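Plier un linge devant une machine : entretien avec Dorothy Bunting

À Ivstead, l'atelier de Dadex occupe le rez-de-chaussée d'un ancien magasin de literie. Dorothy Bunting y dirige l'équipe de démonstration, celle qui montre aux robots comment saisir, étaler, plier et ranger des textiles. Elle a commencé par le pilotage à distance, dans une autre société, Catterall, avant de passer aux pinces tenues à la main. Nous l'avons rencontrée en avril 2023, entre deux séances.

Quand on lui demande en quoi consiste son travail, elle répond sans détour. « Je fais un geste, je l'enregistre, je le recommence. Ensuite quelqu'un d'autre le fait à son tour, avec ses habitudes à lui. Le robot apprend à partir de l'ensemble. »

Le projet en cours, baptisé Clodusbridge, porte sur les tâches de chambre : retirer une taie, ramasser un vêtement laissé sur un lit, lisser un drap, replier une couverture. L'objectif fixé par le client est de 4 000 démonstrations exploitables. Le mot « exploitables » compte, précise-t-elle. Une séance où le tissu sort du champ de la caméra au mauvais moment ne vaut rien, même si le pli est réussi.

De la télécommande à la main

Chez Catterall, Dorothy Bunting pilotait un bras à deux mètres de distance, avec une paire de manettes et un retour vidéo. Elle en garde un souvenir mitigé. « On voyait exactement ce que le robot pouvait faire, puisque c'était lui qui le faisait. S'il n'arrivait pas à attraper un coin de serviette, on le savait tout de suite. Mais c'était lent. Pour un geste de dix secondes à la main, je mettais parfois plus d'une minute. Et je ne sentais pas le tissu. »

L'absence de sensation l'a gênée dès les premiers jours. Avec un objet rigide, une tasse ou une boîte, l'image suffit en général à savoir si la prise est bonne. Avec une étoffe, il faut deviner combien d'épaisseurs se trouvent entre les doigts. Elle raconte avoir soulevé à plusieurs reprises le drap en même temps que la serviette posée dessus, sans s'en apercevoir avant que tout le lit soit défait.

La pince tenue à la main change la donne. L'opératrice la serre elle-même, les mâchoires suivent, et la résistance du tissu remonte jusque dans le poignet. « Ce n'est pas aussi fin que le bout des doigts, mais on sent quand ça glisse. On sent aussi quand on a pris trop de matière. »

Elle ne considère pas pour autant que le pilotage à distance soit dépassé. Dadex s'en sert encore pour les corrections. Quand le robot, une fois entraîné, se trompe toujours au même endroit, un opérateur reprend la main à distance et montre la sortie. En mars, son équipe a enregistré 392 corrections de ce type, presque toutes sur des taies d'oreiller.

Apprendre à aller lentement

Les nouveaux arrivants font presque tous la même erreur : ils travaillent comme chez eux. Ils secouent, lancent, rattrapent au vol, tirent avec l'avant-bras. Or rien de tout cela n'est utile à un robot muni de deux pinces. Dorothy Bunting demande donc des gestes décomposés, sans être saccadés. On approche, on ferme, on attend un court instant, on soulève.

« Le temps d'attente, c'est ce qui a le plus de mal à passer. Les gens trouvent ça artificiel. Mais si vous enchaînez tout, le modèle ne sait plus à quel moment la prise est devenue bonne. »

La formation dure quatre jours. Le premier se passe entièrement sur une table, avec des torchons. Le lit vient ensuite, et il pose d'autres problèmes. Il faut se pencher, le matelas cède sous la main, et la distance entre le bord et le centre oblige à tendre les bras. Au bout de 70 répétitions du même geste, le dos se rappelle à vous, dit-elle. Les séances ont été raccourcies l'hiver dernier pour cette raison.

Elle insiste aussi sur le regard. La caméra est portée sur la tête, et elle enregistre ce que l'opératrice a devant elle. Celle qui lève les yeux vers la porte pendant qu'elle ferme la pince produit une démonstration où la prise est invisible. « On apprend à garder la tête basse et à bouger les yeux le moins possible. Le soir, on a l'impression d'avoir lu un livre très ennuyeux. »

Des pièces qui ne se ressemblent pas

Pour Clodusbridge, les enregistrements se font dans des chambres meublées de façon volontairement différente. Un modèle qui n'aurait vu qu'un seul lit, avec un seul drap, échouerait dès qu'on déplacerait une lampe. L'équipe change donc les draps, les oreillers et la place des meubles. Les oreillers à motifs sont les bienvenus, y compris ceux d'enfant.

Le choix des tissus fait l'objet de longues discussions. Un tissu foncé sur un drap clair se repère facilement ; il sert aux premières leçons. Viennent ensuite les combinaisons plus difficiles, beige sur beige ou blanc sur blanc, où le bord du linge disparaît presque. La liste en compte 171, et Dorothy Bunting reconnaît qu'une partie n'a pas encore été essayée.

La position de départ est tout aussi importante. Un linge bien étalé n'apprend pas grand-chose. On le veut froissé, chaque fois autrement. Elle le laisse tomber d'une hauteur variable et s'interdit de le remettre en forme avant de commencer.

Une pince sur un linge bleu posé sur drap beige, avec les deux côtés de la pince en vue :

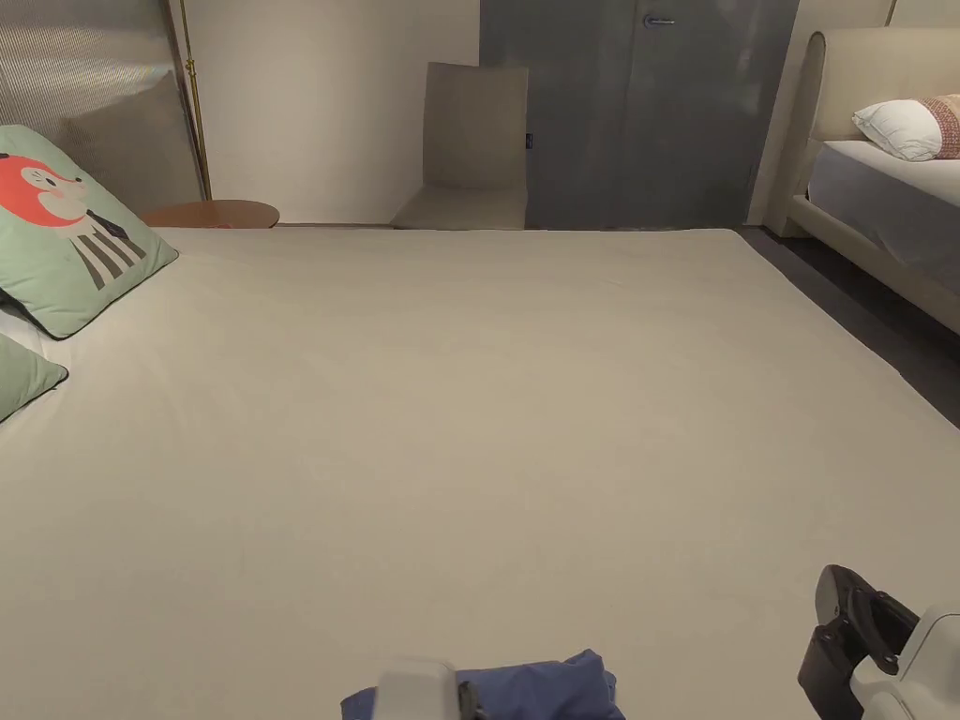

Ce que la machine en retient

Reste la question du passage de la main au robot. La pince tenue par l'opératrice et celle montée sur le bras ont la même forme, ce qui simplifie les choses, mais l'épaule et le coude ne suivent pas les mêmes chemins. Certains gestes très naturels pour une personne penchée sur un matelas sont hors de portée du bras. Ces démonstrations sont écartées après coup, par calcul, et Dorothy Bunting reçoit chaque semaine la liste de celles qui n'ont pas passé le tri.

« Au début, je le prenais mal. Maintenant je regarde où j'avais les coudes. »

Sur les résultats, elle reste prudente. Le robot ramasse correctement un linge isolé et commence à le plier en deux. Le second pli est irrégulier. Pour les taies, elle ne donne pas de date. Son équipe reprend la semaine prochaine avec des tissus plus épais, des serviettes éponge surtout, que les mâchoires actuelles ferment mal.

Contact : rédaction | Tous droits réservés | Mentions légales | Haut de page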